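Looking After a Wooden Table You Use Every Day

November 3, 2020
By Santeri Kinnunen

I do everything at one table. Breakfast, bills, bread dough, bike parts (on newspaper, I promise), and lately my entire job. It's a plain, pale thing I bought secondhand in Flemdale, and when I got it home it had a sticky patch the size of a dinner plate and more rings than I cared for. I've had it long enough now to have made most of the mistakes, so I figured I'd write up what I do with it these days.

First thing, find out what finish you've got. Put a drop of water somewhere out of the way and leave it five minutes. If it beads up and sits there, you probably have varnish or lacquer. If it soaks in and leaves a dark spot, you're looking at oil, wax or bare wood, and the table wants a gentler hand. Mine soaked it up like a sponge!

For everyday wiping I use a cloth wrung out hard in warm water with a tiny squirt of dish soap, then a second cloth with plain water, then a dry towel. Go with the grain. I used to spray all-purpose cleaner straight on the wood and wander off to make coffee, and after a winter of that the surface felt rough and looked kind of gray near my chair. Skip the bleach, skip the scouring powder, and keep the green side of the sponge for your pans.

Stickiness is usually old polish with kitchen grease on top of it. On a varnished table, soapy water and patience will get most of it, and a little mineral spirits on a rag gets the rest. Open a window, wear gloves, and test underneath first. Lay the rag out flat outdoors to dry when you're done — a rag with oil on it especially, as those can heat up and catch fire if you leave them in a wad.
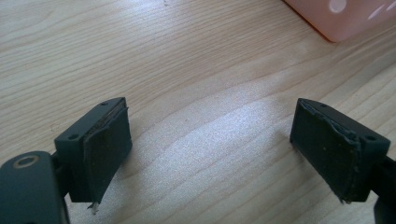
Bare light wood, the kind of top I have in mind for all of this.

Now, rings. White ones are moisture caught in the finish, and they're the easy kind. Lay a clean cotton dish towel over the spot and run a warm, dry iron across it for a few seconds, lift, look, repeat. No steam. I've also had luck with a dab of plain mayonnaise left on overnight, though my kitchen smelled like a deli in the morning. Black rings have gone down into the wood itself, and for those you're sanding or learning to love them. I have two and I've learned to love them.

If you do sand, an oiled top will let you fix just the one spot. I start with 100 grit if it's really rough and finish with 220, always along the grain, and I feather it out well past the mark so there's no dip. Vacuum the dust, wipe with a barely damp cloth, let it dry completely. Varnish is a different story. Spot repairs on varnish tend to show, so think hard before you start.

Oiling is my favorite part. I do it in May, when I can have the windows open all day, and again before the heating comes on if the wood is looking thirsty. Food-safe mineral oil is cheap and easy but wears off fast; a hardening oil lasts longer and takes days to cure. Either way: thin coat, wait 20 minutes, wipe off everything that hasn't soaked in. Too much oil is how you end up with sticky all over again (ask me how I know).

Little things that help:

Felt pads under anything ceramic. The bottoms of mugs and planters are like sandpaper.

Trivets for hot pans, and a board under the slow cooker too.

Turn the table end for end now and then if one side gets all the sun. Mine had faded noticeably by the window before I thought of it.

Crumbs in the gap between the boards come out with a wooden skewer or an old toothbrush. Don't use a knife, it'll chew up the edges.

Next up I want to tackle the chairs, two of which wobble. I've got the wood glue and I'm short on clamps.

Questions? Use the contact page | © 2020 Santeri Kinnunen | Back to top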